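News from the work hall at Grasholm

Dear colleagues and friends of the hall,

Daithí Dunne has asked me to write the part of the newsletter about the room, and I am glad to do it, although my English is slower than his. I have worked in the hall since September, and in these months I have learned that a room needs as much care as the work inside it.

First, the light. Many of you wrote to us about the flickering tube near the entrance. It is replaced. The electrician from Fahy came in the morning and was finished before lunch, and he also cleaned the covers of the other lights on that side. If you sit there and find it now too bright, please tell me before you change the position of your table. When two tables move, the path to the door becomes narrow, and people who carry something on the back need more space than they think. I have myself pushed a full cup from a table with my backpack when I turned to say good morning.

Second, the monitors. We have decided to keep the stand arms. There was a discussion to return to the simple feet, which are easier to clean around, but an arm lets you bring the screen to your own height, and we are people of very different heights. Please do not turn the screw at the joint with force. Salvador Calado has the correct key in the drawer under the printer and he will lend it to you if you give it back the same day. If you tilt a screen for your own use, that is fine, but put it straight again when you leave the place to the next person.

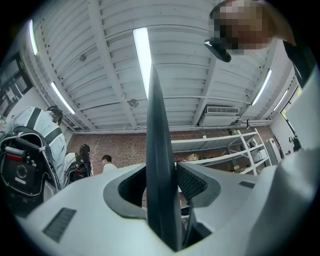
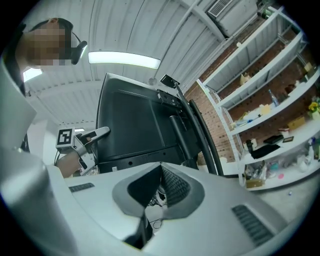 The hall, with its ceiling lights on.

Now I come to the cables, and I will try to be polite. There are too many cables on the floor. I know that everybody intends to take them away later. We have bought 50 cloth ties from Pluvari and they are in the blue box on the shelf at the window. A cable which is not used should be rolled, tied and put on the hook. A cable which is used should go along the leg of the table and not across the place where we walk. Tadhg Fitzgerald has made small paper labels for the two ends of each power cable. I was not sure that this was necessary, but last week I wanted to unplug a lamp and I switched off his computer, so now I write labels too.

Some of you asked where the headsets must go at the end of the day. They go on the pegs, with the small microphone turned up. When they lie on the table under a coat, the microphone bends, and after some time it does not stay in front of the mouth. The foam pads can be wiped with a dry cloth. Please no spray.

About the coats and bags: the new rack from Celico is ordered, with 21 hooks. Until it arrives we use the bench. It is permitted to leave a bag under your own table, but not in front of the heater.

The roof was checked also. In the heavy rain we could hear a dripping sound in the corner and we put a bucket there, and Amândio Serrano went up to look. The roof is in order. It was the gutter outside, full of leaves, and he has emptied it. The bucket is back in the cleaning cupboard, where it should please stay, as two persons have already asked me for it for plants.

The next cleaning hour is on January 9, 2024. We begin at nine and Grigoris Margaritis brings the good coffee. If you can come only for half an hour, come anyway. The floor must be free before we start, so that we can wash under the tables.

Questions about the room can be put in the notebook beside the door. I read it every evening before I lock.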